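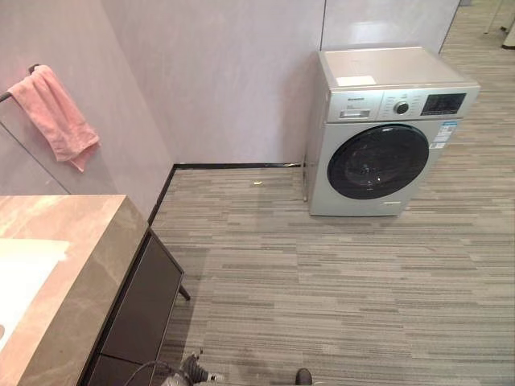
A front-loading washing machine with an energy label on the front.

Buckley households to get help with old washing machines

19/11/2021 - Households in Buckley will be able to ask for money back when they replace an old washing machine with one that uses less water. The town council approved the plan this week, and the first payments will be made in July.

The rebate is 100 dollars for each household. In a survey made by the water office, 647 homes answered, and 638 of them said that they have a washing machine of their own. Many did not know how much water it uses for one load.

"People look at the price in the shop, and this is normal," said Araceli Zamudio, head of the water office. "We would like that they look also at the label." 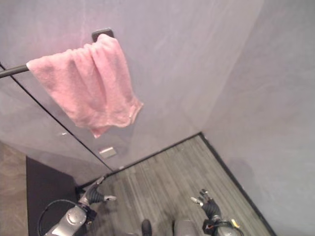

A pink towel on a black towel bar.

The office also gives advice on daily habits. Towels can be used several times if they are hung up to dry between uses, and a full load is better than two small ones. Noura Tarawneh, who teaches a free evening class on home costs, said that her students saved most by washing less often - the machine itself came second. 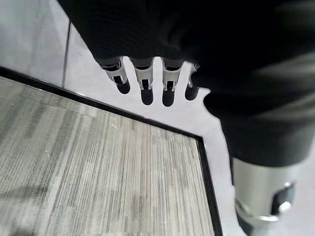 Leaks are the other part of the plan. From July, residents can ask for a free visit of 2 hours, in which a plumber checks the taps, the hoses and the toilet. The plumber will also look at the floor, seen here from above, near every place where a hose or a pipe comes out of the wall. A slow leak may run for months under a cabinet before the family sees it on the bill.

The visits will be done by Hirkumo, a local plumbing company. Tenants need a written permission from the owner of the home. Forms for the rebate and for the visit can be collected at the water office from Monday.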